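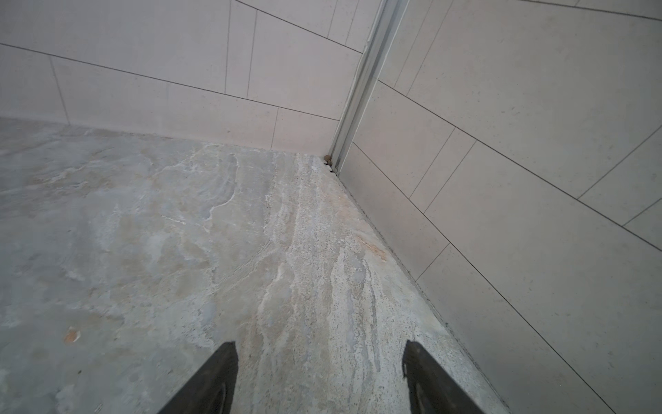
Evening and Weekend Recovery Worker
Kostau House, residential and day service

Reference: 872
Hours: 30 a week, on a four-week rota
Contract: permanent, after a six-month probation
Reports to: Kanchan Thakur, Service Manager
Closing date: the last Friday in May, 12 noon

About the service

Kostau House works with adults who are stopping or cutting down their use of alcohol or other drugs. The house has a residential side, where people stay for up to 16 weeks after a detox, and a day side, which is open to anyone living in the town or the villages nearby. People come to us through their GP, the hospital liaison nurse, probation or housing, and a good many ring the bell themselves.

Last year 296 people used the day service and 54 completed a residential stay. We also run a family group on Tuesday evenings for partners, parents and grown-up children. You don't need to have a relative in the house to come to it.

The house is run by Hornix, a registered charity with two other services in the county. Detox itself is not done here. Residents arrive once the medical part is over, and our nurse, Leonor Mendes, is on site on weekday mornings.

The job

The weekday team finishes at 5.30pm. After that the building belongs to the residents, and the evening worker is the person they go to. Some evenings are quiet and you will cook, watch television and catch up on notes. On others somebody has had bad news from home, or a court letter, or wants to pack a bag and go. You will be working alongside one other member of staff until 10pm, when the sleep-in worker takes over. A manager is on call at all times.

You will:

- act as key worker for three residents, meeting each of them once a week and keeping their recovery plan up to date
- run or help with the evening check-in, which starts at 7pm and lasts as long as it needs to
- supervise residents taking their own prescribed medicines, and keep the record sheet
- carry out breath tests and saliva tests in line with our policy
- take residents to mutual aid meetings in town, by minibus or on foot
- cook with residents at weekends and help with the weekly shop
- answer the phone line in the evening, mostly to families
- carry out new residents' room inductions and the fire walk-round
- write a clear handover before you leave

Weekend shifts include some practical sessions. At the moment these are a Saturday repair and decorating group, led by Settimio D'Amico, and a Sunday walk along the Zotberg path. You would be expected to join in with both when you are on shift.

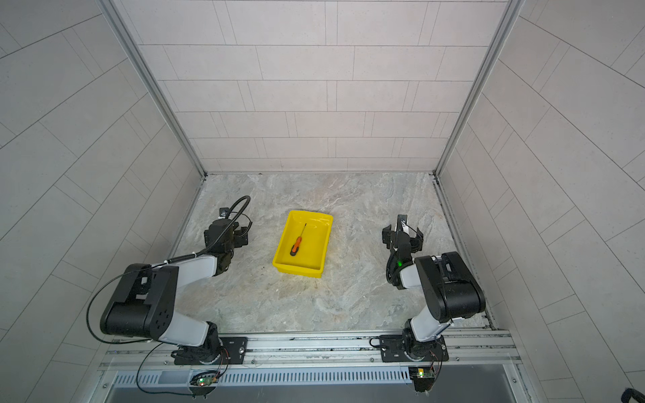
Who we are looking for

Essential:

- at least one year's paid or unpaid work with people who have problems with alcohol, drugs, mental health or housing
- a working knowledge of relapse, overdose risk and what to do about both
- able to stay steady with somebody who is angry or upset
- written English good enough for case notes that may be read by a social worker or a court
- willing to work two weekends in four and a share of bank holidays

Useful:

- a full driving licence (the minibus can be driven by anyone over 25 who has passed our assessment)
- a Level 3 qualification in health and social care, or being part of the way through one
- naloxone training, which we will otherwise provide in your first fortnight
- a second language

We welcome applications from people in recovery. We ask for two years between the end of your own treatment and your start date, and if that treatment was with us we will talk to you about boundaries before interview. You will not be asked about your own history on the form. It is up to you whether to mention it.

How we talk about people

Residents here are residents. We do not use "addict", "clean" or "dirty" in notes, on the phone or in the staff room, and that applies to test results as well. If a resident uses one of those words for themselves, that is their business. Please bear this in mind when you fill in the form.

Pay and conditions

The post is on our Grade 4 scale, and the current rates are set out in the application pack. Evening hours after 8pm and all weekend hours carry an enhancement. You will also get:

- 27 days' holiday plus bank holidays, pro rata
- a training allowance of £300 a year, on top of compulsory training
- monthly one-to-one supervision, and a group session every six weeks with an outside facilitator
- a meal on shift
- free parking behind the building, or a place in the bike store

There is no sleep-in duty attached to this post. The 14 bus stops at Kütt Road until 10.40pm.

Checks

The job is offered subject to an enhanced DBS check and two references, one from your most recent employer or placement. A conviction will not rule you out. Tell us about it on the separate sheet, which is opened only if you are shortlisted.

How to apply

Ask for a pack at reception or by phone, quoting 872. We do not accept CVs without the form. Paper forms can be handed in at the front desk between 9am and 5pm, or left in the white box in the porch after that.

For a chat about the job, ring and ask for Kanchan Thakur or Ibrahim Onuoha. Ibrahim has worked the evening rota for six years and is best caught after 4pm.

Interviews will be held at the house in the second week of June. They last 45 minutes, with a panel of two staff and one former resident, and there is a short written task beforehand. Everyone who is interviewed will be phoned with the result, and we can pay local travel costs if you bring the ticket.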